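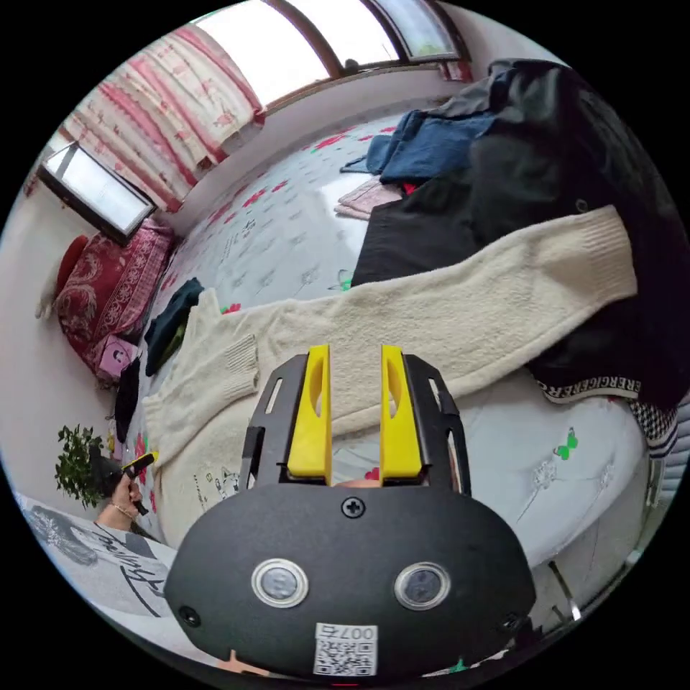

Cream knit sweater laid out on the bed, one sleeve stretched out.

How to wash a wool sweater by hand without wrecking it

Quick version first. Cool water, tiny bit of soap, no wringing, dry flat. If you only read one line, read that one.

I shrank two good sweaters before I learned to do this right, one of them a birthday present from Milagros Herrero. Sorry again Milagros.

What you need

A clean sink or a dishpan
Wool wash or baby shampoo (I use Hellex, the plain one)
2 big towels, ones that don't shed
A tape measure
Somewhere flat

Before it gets wet

Read the label. If it says dry clean only, up to you, but don't blame me. Check for loose threads and small holes and fix them now — water makes a little hole bigger. Then measure. Chest, length, sleeves. Write it down someplace you won't lose it. You'll want those numbers later when the thing looks like it belongs to somebody else.

Dark or bright colors: dab the inside of a seam with a damp white cloth. Color comes off? Wash it alone.

Washing

Fill the sink with cool water. Soap goes in first, swish it around, then the sweater, inside out. Push it under till it's soaked through. Leave it 10 or 15 minutes. Squeeze gently a few times. No rubbing, even on stains, rubbing is how you get felt.

Collar and cuffs get the most dirt so press those a little extra with your palm.

Rinsing

Drain with the sweater pushed to one side. Don't pour water straight onto the wool. Refill, same temprature as before. Going from cool to warm is worse than just staying lukewarm the whole way. Rinse till the water's clear, usually takes me a couple rounds.

Lift it out with both hands underneath. Wet wool is heavy and it'll stretch from the shoulders if you grab it there.

Getting the water out

Lay it on towel one. Roll up towel and sweater together like a sleeping bag and lean on it. Unroll. Still dripping, do it again with the second towel.

Drying

Flat, on something dry, out of the sun. Get the tape measure and ease it back to the numbers you wrote down. Pat the ribbing in so it doesnt flare. Flip it after a day. Thick ones can take two days, sometimes more in winter.

No dryer. No hanger. No radiator either, I've tried.

Pills

Wait till it's fully dry. Sweater comb, light strokes, one direction. A razor works too but go slow, I put a hole in a sleeve that way in October.

Putting it away

Fold it, don't hang it. Has to be completely dry or it'll smell musty by spring. Cedar blocks are fine, sand them a bit once the smell fades.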